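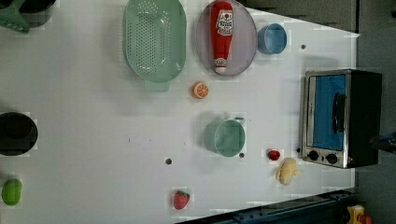
Slide 1. Play kitchen table, from overhead.

Okay, hi everybody, thanks for sticking around after lunch. I'm Florencia Escobar, and for the next little while I'm going to tell you what we got for our money when we bought the Jamero tabletop kit. (Leave the picture up while people find seats.)

Quick show of hands — who here has priced out a manipulation setup this year? Keep them up if you laughed out loud at the quote. Right, me too.

So Jamero is sold by Urnico, and it comes as a service as much as a kit. You get the table, the arm, the software license and a box of props, and somebody on the phone when it all goes sideways. We've had ours since July. I paid full price and they haven't seen these slides.

Let me talk about the props first, which I know sounds backwards! I figured toy food was filler. Then we started running pick and place and I changed my mind in a hurry. Look at the ketchup bottle on that plate. It's on its side, the plate is round and kind of see-through, and the cap is pointing off toward us. That's a much nastier grasp than a block on a mat. Same with the half orange and the little strawberry piece: small, low, and easy to shove when you meant to pick.

The toaster oven is the one everybody asks about. Vertical handle on the door, two knobs underneath. Finlay Kerr on my team wrote our door task and he'd like you to know it took him 5 tries to get a script he'd show his mother. (Pause, he's in the third row.)

Numbers. We logged 647 attempts, all of them tabletop tasks like this. Setup took us almost 40 minutes the first time, and I'd say that's fair for the price. Don't read too much into the total, we changed the script twice along the way.

Stuff I didn't like:

The manual. It skips from unpacking straight to calibration and I had to call support to fill in the gap. They picked up fast, I'll give them that.

Replacement props only come as a full box. If you lose one strawberry, you're buying the whole kitchen again. I've complained. Please complain too.

The license covers two seats. We're a group of five. Do the math, then ask for a better deal before you sign, because I didn't.

We also trialed the Imico kit at our Farquharson site. Nicer arm, honestly a prettier interface, but the props were all cubes and cylinders and we got bored. If your work is sorting parts, get that one. For kitchen stuff I'd buy Jamero again.

(If running long, skip the pricing slide and go to questions. Finlay has the handouts. Ask him about the door.)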